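Sisen Tall Utensil and Chopstick Holder, Dark Gray

Sold by Ivstead Kitchen Goods. Ships in 2 business days.

Hi, it's Tahmineh Rahimi again, writing up the new stuff before Pin-yu gets to it and makes it all sound like a parts catalog. I've wanted to put this one on the site since last February, when I started using the sample at home and then quietly didn't bring it back. (I paid for it! Eventually.)

So, the Sisen. It's a tall, round holder for chopsticks, spoons and whatever else you cook with and can never find. Dark gray on the outside, a shiny silver ring around the base, and a reddish-brown rim inside the mouth that you mostly notice when you're looking down into it to fish something out. I like that little bit of warm color a lot more than I thought I would. The first sample we got from a different maker was plain black all over and it looked like a pencil cup from a bank.

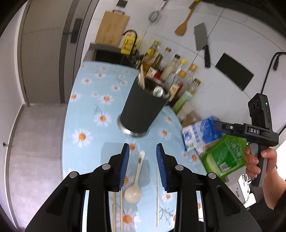
The Sisen holder on the daisy cloth, with a spoon and chopsticks.

I should say right away that it's a holder and nothing fancier. It doesn't spin, it doesn't come apart into sections, and there's no lid. If you want dividers, look at the Flolorar caddy instead, which we also carry and which my sister swears by. I find dividers annoying. I have one section stuffed full and one section with a single lonely straw in it, and I end up jamming everything together anyway.

What fits

Long chopsticks, short chopsticks, soup spoons, wooden cooking spoons, a whisk if it's a skinny one. Ladles go in fine handle first, but a big heavy ladle will lean, and I'd keep that one on a hook. The holder is tall enough that regular chopsticks stand up with a good bit showing at the top, so you can grab a pair without digging. Kids' chopsticks sink down lower and you'll have to reach in a little. We've had an email about this already from somebody who pre-ordered, so now you know too.

I do chopsticks tips up, my mother does tips down, and we are not going to settle it on a product page. If you go tips down like she does, let them dry all the way before they go in. Bamboo and wood both hold on to water longer than you'd think, and a tall holder doesn't get a lot of air at the bottom. I lay mine out on a dish towel after washing, go do something else, and put them away when I come back through the kitchen.

Where it should live

Next to the stove is where everybody puts these, and sure, go ahead, but leave a bit of space. Mine got oil spatter on it every single night when it sat right by the burner, and that sticky film is a pain to get off once it has been there a while. I moved it down the counter toward the sink and I've been much happier. Same reach, a lot less scrubbing.

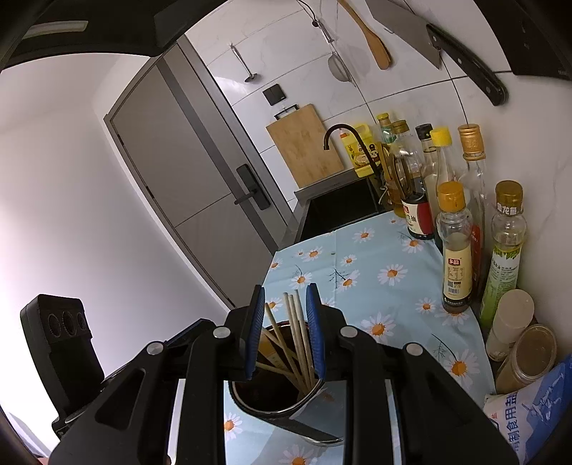 If your counter is like most of the ones I've cooked at, the real question is how to fit a holder in with all the bottles. A row along the wall is the way to go, I think. Oil, soy sauce, the big bag of salt, all of it lined up against the tile, and then the chopsticks stand out in front where your hand goes first. The round shape helps here because you can tuck it in close to a bottle without the corners bumping. I keep my tallest oil bottles at the back and anything small (the white shaker, the little jars) nearer the front, or I knock them over reaching past. A tablecloth on the counter is nice too if you don't mind washing it, and it keeps the bottles from clinking on the stone, though I'd pull it well away from the burners before you cook.

One thing I do nag people about is knives. Please don't stand a knife in this, point up or point down. It's for spoons and chopsticks! Get a block or a wall strip, or use a drawer guard.

Using it at the table

This is the part I didn't plan on. I bought it (see above, eventually) for the counter, and then we had a lot of family over and it ended up in the middle of the table so people could help themselves. It has been going back and forth ever since. Eight people passing chopsticks around out of a drawer is a mess, and with the holder in the middle everybody just reaches. If you have a round table it's even better, as it's the same stretch from every chair.

It looks good on a patterned cloth, too. Dark gray is quiet, so you can put it on flowers or stripes or whatever you've got and it doesn't fight. My own cloth is a loud old thing from Chiang, the housewares shop near my aunt's place, and I was sure the two would look terrible together. They're fine. They're kind of great.

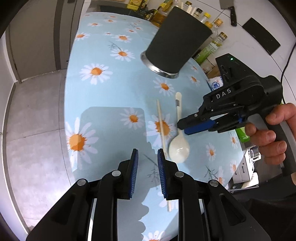

The only trouble with the middle of the table is elbows. A tall holder with just a couple of things in it is easier to tip than one that's nicely filled, so if you're down to the last few pairs, move it to the side or top it up. I wouldn't leave it near the edge with small kids around, either. Push it toward the center and put the soup somewhere else.

Cleaning

Take everything out, rinse it with warm water and a drop of dish soap, and use a bottle brush for the bottom. Turn it upside down on a rack to dry. Wipe the silver ring with a soft cloth and skip the scouring pad, which will leave little scratches that show up the minute the light hits them. I do mine when I notice crumbs in the bottom. How crumbs get in there I could not tell you.

Please don't put it in the dishwasher. Pin-yu put the other sample in the dishwasher and it's now the holder we keep pens in.

What you get

One holder, dark gray, in a plain box. The chopsticks, spoons, cloth and bottles aren't included. Our first order was 100 holders, and when those are gone there'll be a wait for the next batch, so if you want one for a gift I'd get it sooner.

Returns and questions

Send it back unused and we'll refund you, no long form to fill in. If it shows up dented or scratched, email us a photo and Pin-yu Tse will get another one out to you. He answers the mail faster than I do, and he's very patient about the "will my ladle fit" questions, so go ahead and ask.

Page updated 1/9/20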